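The Case for Emptying the Bottle Shelf

Dalva Moura

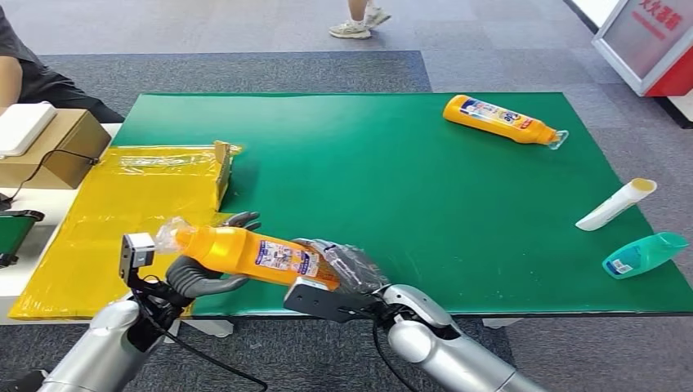
Last changed in August

I keep too many bottles, and I bet you do too. Under my bathroom sink there's one of everything, a second of most things, and a tube at the back that I've been meaning to squeeze the last bit out of for longer than I'd like to say. My opinion, for what it's worth: twice a year it should all come out and get laid on a table.

The table part matters. I used to do this standing at the cabinet, picking things up and putting them right back, and I never threw out a thing. Then my friend Vanderleia told me to put down a mat first - a plain one, green is nice because orange bottles and white tubes show up so well against it - and just lay everything out on its side. You see the duplicates right away! Last time I had 22 containers, and I would have sworn I owned nine.

Now, labels. Pick up each one and turn it until the label faces you. I have strong feelings about the size of the print on these things (why is the logo huge and the part I need tiny?). My brother-in-law Nivaldo says I should get reading glasses. Maybe, but I think whoever lays out those labels could meet me halfway.

And the wrapping, my goodness. Plastic over the cap, plastic around the neck, plastic on the plastic. I understand a seal on something you're going to swallow. On a bottle of hand lotion I'm less convinced, and I've broken a nail on more than one of them. If it's still wrapped when I do my sorting, I figure I didn't need it when I bought it, and it goes to Josué, who will use anything.

Squat bottles or tall ones? Squat, every time. They stay put when you bump the shelf, and they don't hide what's behind them. The tall skinny kind looks lovely in the store and spends its life falling over in mine.

People tell me to buy organizers. I did once, a Drima set with little trays, and all that happened was that I had trays to fill. Go with the mat and a free half hour after supper. Mine's rolled up behind the laundry door until winter, and there are two half-used shampoos I still need to pour together.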